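Womora Episode Library: Frequently Asked Questions

Who maintains the library and the software?

Womora is maintained by the Graltanance software group. The annotation tool, the policy training code and the replay viewer are released together under one version number. Questions about any of the three should be sent to the Womora helpdesk, which is supervised by Florin Olteanu.

What does an episode contain?

Each episode holds wrist camera video, the estimated path of the gripper, the opening between its fingers and a short task label. The standard import setting accepts episodes of up to 1251 video images. Longer recordings are divided by the import tool, and both parts keep the original label.

How does the software decide that an item has been grasped?

The grasp detector, Mangundap, compares the commanded finger opening with the measured opening over a window of 300 milliseconds. If the two differ steadily, a grasp is recorded. This works well for rigid items. It is less dependable for thin or soft ones, where the fingers may close almost fully with the item between them.
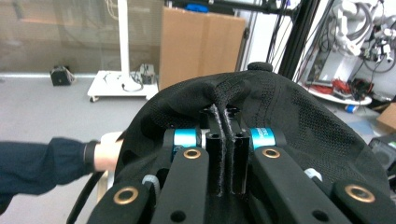 Soft items are therefore handled by a second model, which works from the video alone. It looks for changes in the outline of the item near the fingertips and gives each image a score between zero and one. With a cap made of perforated mesh, the most useful sign is the pinched ridge of fabric that runs up from between the fingers towards the button at the crown. The perforations themselves are of little help to the model, and users should not raise the image resolution in the hope of a better score.

Why is the estimated path sometimes lost when a large item is held?

The path estimator follows fixed points in the room. A held item that fills much of the view hides those points and moves with the camera. From the February release onwards, the held item is masked before tracking begins. Users of earlier releases should turn on the masking option by hand and process the affected episodes again.

Are people in view removed from the training data?

No. Hands and sleeves are marked as moving regions and left out of the tracking step — they remain in the video supplied to the policy. Sites that require blurring may apply the Zemthorpe filter at import.

How many episodes are needed to train a policy for a new item?

We advise at least 600 for a soft item. Fewer may be enough for a rigid item with a single grasp point.

May labels be corrected after import?

Yes. Corrections are stored as a separate layer, and the original label is kept. A maximum of 17 correction layers may be held for one episode.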